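Accueil > Maison > Linge > Garder le blanc bien blanc
Juillet - par Bhupendra Agarwal
Imprimer | Envoyer par e-mail

Ma belle-mère avait un tiroir entier de torchons blancs comme neige, et j'ai mis des années à comprendre comment elle s'y prenait ! Tout commence par le tri : le blanc avec le blanc, même quand on est pressé, et tant pis si le tambour n'est pas tout à fait plein.
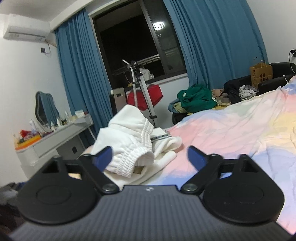 Pour le trempage, je compte environ 150 g de percarbonate dans une bassine d'eau bien chaude (pour le coton seulement, jamais la laine ni la soie), et je laisse tranquillement agir le temps de préparer le dîner - puis machine, et dehors au soleil si le ciel le veut bien.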